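Notebook, bench 2, February
Maple board, flattening and finish
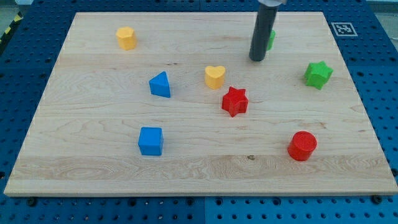

Board has been on the perforated bench since the morning and will stay there until the oil schedule is finished. Air gets to the underside through the holes, which the old solid bench did not allow. The last panel we left on a flat top took up moisture on one face only and cupped enough to rock. I would like to avoid repeating that.

Stock is maple, edge-glued from separate planks, bought through Lekota as a finished blank. The joints show as slightly darker bands. Grain runs lengthwise in long streaks, and there is some swirled figure toward one corner. The figure is pretty but it is also where the plane tore out, so that corner was done with a card scraper only. Do not go back over it with the plane.

Flatness, straightedge and feeler gauge, three passes lengthwise and two on the diagonals:
As received: 0.4 mm hollow in the middle, crosswise.
After first scraping: 0.2 mm.
After second scraping and a night on the bench: 0.15 mm, no twist I can measure.
Stopped there. The blocks are the reason flatness matters at all. They are small, and on the old board the ones with narrow footprints leaned toward the hollow. The star is the worst of them. Standing upright it has very little base to sit on, and it shows up a bad surface before the gauge does. The hexagonal prism will stand on nearly anything and is no use as a test.

Mass of the board before oil, 410 g over the last one. Lizelle Oosthuizen asked whether that was a weighing error. Weighed again on the other scale, same difference. The new blank is thicker, so I am leaving it.

Sanding: 120, then 180, then 240 by hand along the grain. Wiped with a damp cloth between grits to raise the fibers. Went no finer. At 320 the test offcut got slick enough that a plastic block slid when nudged with a fingertip, and at 240 it stayed put until pushed properly.

Slip check on the offcut, tilting it with a block on top and reading the angle when the block let go. Three tries each, lowest reading kept:
240 grit, bare: 31 degrees
320 grit, bare: 24
240 grit, one coat Skitia oil: 27
240 grit, two coats: 26
The third try on the two-coat sample was spoiled by dust and repeated. Not much separates one coat from two, so the board gets two for the sake of cleaning. Dania wax was on the list as well. Dropped it after one rub, as it left a drag mark behind the block and smeared under a thumb.

Color. Lizelle's concern was that oil would yellow the maple and bring it too close to the yellow hexagon and the yellow heart. Compared the oiled offcut against both blocks by the window at 3 p.m. and again under the bench lights. The wood warms up a little. Both blocks still read clearly against it, the heart less strongly than the blues and reds would. If it darkens over the next months we can revisit this, and the Zumance clear water-based finish is the fallback. There is an unopened can on the top shelf.

Blocks washed in warm water with a drop of dish soap, rinsed, dried on a towel. No solvent. Alcohol hazed the face of a spare triangular prism last year and it never polished out. Checked edges with a fingernail for mold flash. Two had a slight lip, removed with a single stroke of a fine file, and both sit flat now.

Oil plan:
Coat one, thin, rag applied, both faces and all edges. Wipe off after 20 minutes.
Leave on spacers overnight.
Scuff with a gray pad, vacuum, wipe.
Coat two, same as the first.
No blocks on the surface for three days after that.

Rags go in the lidded metal can with water in it.

Cost so far is 161 for the blank and the oil together, with the scraper already in the drawer. The quote for a machined panel was around 200 before shipping.

Open items:
Recheck the diagonals after coat two.
Break the long edges slightly, they are sharp enough to catch a sleeve.
Write the date of the second coat on the underside in pencil.
Ask Lekota if the next blank can come from quartersawn stock.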